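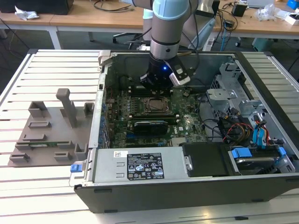
Notes for part 2 - the inside of an office tower

Good afternoon again. Wait until the people at the back are seated.

Say: we lay the case on its side before any work. The board is then flat, and a screw that falls stays where we can find it.

Start with the socket. It is square and has a metal frame which holds the processor. Please do not touch inside it with the finger. Hala Salameh will speak about cleaning and paste after the break, so I skip this.

Next the graphics card, black, in its slot. Then the power supply, silver, with the blue tab at the left end. On these Dell machines many of the parts you may move by hand are blue - also the two clips at the hard drive. Ask the room who knew this.

Cables: red, yellow, black, and the blue SATA ones. Take a photo with your phone before you pull anything. I did not do it in my first year and lost an evening.

Memory sticks: hold them by the short edges only. Put each one down in a safe place, never loose on the table.

Then 10 minutes for questions. If there is time, tell the Zidard story, but short.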